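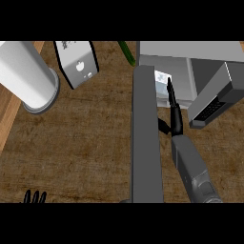

What I Stole from the Robots: Kitchen and Bench Tips from an Open Day

I went to the Ratach open day for the free coffee and came home with a page of notes on how to lay out a countertop. The coffee was bad. The notes have held up, and since several readers wrote in March asking for more on small kitchens and shared workbenches, they may as well go here.

Ratach takes up the back half of the old Vastley building, a 25-minute drive if you don't miss the turn, and I missed it both ways. The program promised two-armed robots doing household work, first on a screen in simulation and then on a real bench. I was expecting a butler. What we got was a very long discussion of where to put things on a table, conducted by people who had clearly lost sleep over it.

I have lost sleep over it too. I felt at home.

Clear the path before you clear the table

The first thing the guide told us was that an arm doesn't care how messy a table is. It cares what stands between it and the thing it wants. A tall item in the middle of the work surface is worse than six short ones at the back.

Go and look at your own counter with that in mind. Mine had a paper towel holder right where I reach across for the salt, and I had been steering my elbow past it for years. It now lives to the left of the sink. Tall things go to the sides or against the wall, low things go in front, and the strip between you and the stove stays bare. If you cook left-handed, flip all of this.

Give every hand a job

Two arms, and much of the time one of them was parked. This bothered the man next to me, who felt he was being shown half a robot. The guide said a parked arm is a safe arm, and that trouble starts when both go for the same spot.

Anyone who has shared a kitchen at Thanksgiving knows this already. Decide who has the stove and who has the sink. If you're alone, one hand holds and the other works, and the holding hand keeps its fingertips tucked. When it has nothing to hold, put it flat on the counter, well away from the knife.

Approach from the open side

Grippers are bad at squeezing into gaps, so the programs were written to come in from wherever there was room. I watched one try a mug from three directions before settling on the fourth. It had more patience than I do at six in the morning.

For the rest of us:

Turn handles outward in the cabinet, all the same way.
Leave a finger's width between jars. Two if you have my fingers.
Store the thing you use daily in front of the thing you use at Christmas.
Face labels toward where you stand, which is often a step to one side of where you think you stand.

That last one came from a long aside about cameras that I mostly didn't follow, but I tried it on the spice shelf and stopped putting cumin in the French toast.

Mind the cable

There was a good deal of muttering about cables, both kinds, the ones on the robots and the ones on the floor. A loop that hangs down will sooner or later catch on something, and in a kitchen the something is usually a toaster.

Hook-and-loop ties are cheap. Put one on every small appliance cord and shorten it until the plug just reaches the outlet with a little slack. Run cords behind things and never across the front edge of the counter. On a workbench, hang the drill cord from a hook above you. Unplug first, please, before you go tidying behind the kettle with a damp cloth.

Practice the dull part

The robots rehearse in simulation before anybody lets them near real dishes. The sign by the screen said one task had been run 925 times, and that 312 of those had gone wrong in some way. I thought this was an alarming figure until I considered my history with poached eggs.

You can't simulate an egg, but you can do a dry run. Before you drain a heavy pot, walk the route from stove to sink with it cold and empty. Open the oven door and check that the roasting pan has somewhere to land. In the workshop, push the board past the saw with the power off and see where your hands finish up. I do this every time now, and my family has stopped commenting on it, or has at least moved the comments to another room.

Grip less

One engineer let us squeeze a gauge and read off our own grip. Mine was much too high, as was everyone's. A soft hold on a ripe tomato and a sharp knife will get you further than a death grip and a dull one. If a cucumber keeps rolling away, cut a thin slice off one side and sit it on the flat. For stubborn lids, skip the muscle and use a wide rubber band around the rim.

Put it back where the next person expects it

The live demonstration ran late because somebody had wiped down the bench over lunch and moved a bowl. The arm went to where the bowl had been and closed very carefully on nothing. There was applause, which I thought was generous.

At home, a strip of painter's tape on the shelf marks where the scale goes. It looks fussy for a week and then you stop seeing it. Replace the tape when it curls.

If you want to go

Admission was free and the parking was not. Ratach says the next open day will be with Blackburn, who make the benches, and that there will be better coffee. Wear flat shoes and eat first. The gift table had a silicone trivet that I bought and have used daily, and a branded jar opener that I can't open jars with.

Posted 2 April 2024. Next time: getting candle wax out of a tablecloth.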